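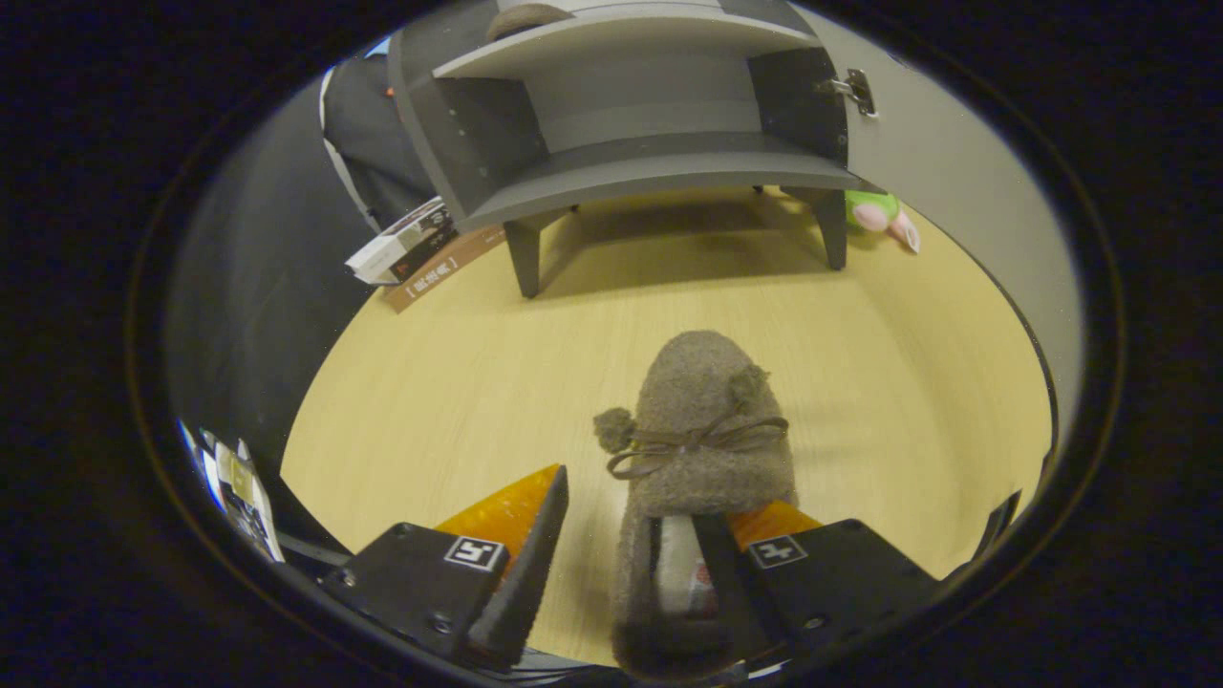
Drorna handheld gripper kit, evaluation unit 214
Pre-use inspection, with comments
Inspector: Kaj Oddsson, Plamberg
Month: May

1. Finger bodies
Left and right bodies free of cracks. Screws seated, heads not worn.
Result: pass

2. Jaws
Close the trigger slowly and check that both jaws meet along the full edge.
Result: pass
Comment: Soft goods such as the plush mouse are held between the jaws without the trigger being fully closed. Check the jaw gap with the feeler gauge only, never with a soft item.

3. Amber pads
No tears, no lifting at the base.
Result: pass with remark
Comment: Right pad has slight play when pushed sideways. Selar lists a replacement set under part 2727. Order one before the trial is extended.

4. Markers
One square marker on top of each finger, flat, clean, corners intact.
Result: pass
Comment: Wipe with a dry cloth. Solvent dulled the print on the previous unit.

5. Trigger and return spring
40 full strokes, no sticking.
Result: fail
Comment: Slow return from stroke 22 onward. Cleared after the guide rail was cleaned — repeat the test before the next session.

6. Lens
Wide view clear, both markers readable with the jaws open and closed.
Result: pass

7. Paperwork
Manual and spare screw list supplied.
Result: open
Comment: Torque values missing from the manual. Asked Kjærgaard, the reseller, for the current revision. No reply yet.

Status: hold until item 5 is retested. Items 3 and 7 do not block use.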